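Workshop notebook, July

Glue line trials, continued. Hivport sample against our usual hide glue.

Started at ten past nine. Bench was cold first thing even though it's July, because the north wall never warms up before lunch, so I put the joint blocks on the radiator shelf in the drying cupboard and left them there while the pots came up. Wrote down the cupboard reading and then found the thermometer had been lying on its side against the pipe. Reading crossed out. Will not guess at what it ought to have been.

The Hivport leaflet says their liquid glue is "equal to fresh hide glue in every respect". I have read this sentence on leaflets for most of my working life and it has been wrong each time, though in different ways. Usually it creeps. Sometimes it's fine for a year and then goes to toffee in a damp church. Krystyna Jabłońska is keener on it than I am, and to be fair to her she has used it on two chair repairs that are still holding. Two chairs, both in her own kitchen, both sat on by people who know they've been mended. I don't count that for much.

What I did: beech blocks, all from the same plank, planed this morning, no toothing. Half with Hivport straight from the bottle, half with our own hide glue at the usual strength. Clamped with the small Ozoliņš cramps, the ones with the good screws. Clamp time 80 minutes for the lot. The leaflet asks for 30 for theirs, but if I clamp one lot for less than the other and it comes out weaker, we shall only argue about the clamp time, and I would like to argue about something else for once.

Squeeze-out on the Hivport blocks was runnier than I like. It went down the side and stuck one block to the paper. Hide glue behaved as it always does, i.e. it gelled before I was ready on the last pair and I had to warm the faces and do it again. That pair is marked with a cross. Don't use it in the comparison.

Aivar Siliņa came by and said the blocks should be oak, since oak is what most of our work comes in. He has a point. Beech glues nicely with nearly anything, so a poor glue can look decent on it. I used beech because it's what we had flat. If the Hivport does badly on beech we can stop there and save the oak.

Typed up the readings from the first batch in the afternoon, at the desk.
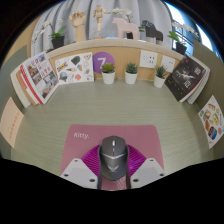

Desk, "Kitty." mouse pad, dark grey mouse on it.

Batch one numbers, for what they are worth. The best Hivport block let go at 440 on the pull gauge, which is a respectable figure and higher than I wanted it to be. The worst went at well under half of that. The hide glue blocks sat close together in the middle. So if you take the best one, as I expect the makers do, Hivport wins. If you want to know what will happen to a drawer side you glued in a hurry, I would look at the worst.

The break faces are more use than the gauge. On the hide glue blocks there was torn wood over most of the face. On the poor Hivport blocks the glue had come away clean and shiny from one side, like a boiled sweet off a wrapper. That could be the glue, or it could be my planing. I sharpened the iron halfway through and did not write down which blocks came before and which after. My fault. Next batch gets numbered on the end grain before anything else happens to it.

Ruth Rivadeneyra wants to know if we can have an answer before she orders for the autumn. The Prernix people will do a price on a case of the stuff. I've told her no answer yet. Three batches at least, and one of them left somewhere damp. The outside toilet would do if people can put up with a tray of blocks on the cistern.

On reversibility, which matters more to me than strength: put a wet rag and a warm knife to one Hivport joint. It opened, eventually, with a bit of a fight. The leaflet says "easily reversed with moisture". Whoever wrote that has never had to take apart someone else's chair with the customer standing there.

To do:
Number blocks, end grain, pencil.
Second thermometer, hung up properly this time.
Ask Krystyna how old her bottle was. Ours has no date on it anywhere.
Oak for batch three if Aivar can spare the offcut.
Clean cramp number four, there's glue in the thread.

Left the second batch in cramps at twenty to five. Out at six, pots off, lid on the Hivport.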